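new thread: what we learned from the wrapper cleanup task. rough notes, long overdue, bear with me
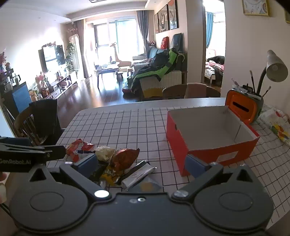 Main result first. Splitting demos by what the first grab is on, and balancing those groups before training, did more for us than adding data. Same policy, same training time. We'd been treating "put the trash in the box" as one task. It's more like six. A foil wrapper that's been folded round gives the fingers something to close on. A long stick wrapper lying at an angle is a totally different grab, and a clear piece flat on a printed grid is worse again, the lines show straight through the plastic.

2/ setup for people who asked. 1795 demos with hand-held grippers, all in real homes, pile of snack packaging on a table, open box to the side. Goal is pile in box. No fixed order, people just cleaned up how they felt like it

3/ that last bit was the problem. Everyone goes for the big easy bag first!! Adeel Cheema went through the starts by hand one Friday and 57 percent of them open on a chip bag. Flat clear stuff nearly always comes last, when folks are tired and kind of swiping at it

4/ so the policy got great at chip bags and then hovered. Just hovered over the flat ones. Closed on air, went up, went to the box, opened over the box. Very confident about it

5/ fix was boring. Chaimae Ouali cut every demo into single grabs, tagged each one by wrapper type (bag, foil, stick, flat) and we sampled the types evenly. No new loss, no new model

6/ whole-pile success on tables it hadn't seen went from 60 to 91 percent. Scored by Elikem Tsikata who did not know which checkpoint was which, I made sure of that after the Mengal mess in September

7/ things that did NOT help: more demos from the same people. Brighter lighting. Asking people to go slower (they do it for like four grabs and then forget)

8/ thing that helped a little, still not sure why: leaving in the fumbled grabs as long as the person recovered. Maham Memon argued for this for weeks and I kept saying no. Sorry Maham

9/ caveats. One gripper shape. The box never moves once a demo starts. Nothing with food left in it. And tagging was manual, which took forever, we're tryng an auto tagger now and it mixes up foil and stick constantly

10/ someone asked if balancing hurts the chip bags. Tiny bit slower on them, same success. I'd take that trade

11/ also asked: did we try just telling people to start with the flat ones. Yes. They hate it and the grabs come out weird and stiff, you can see it in the wrist motion

12/ writeup going on the Otisik page once the plots are readable, split lists too so you can check the tags yourself. if you find a bag marked as foil that was probaby me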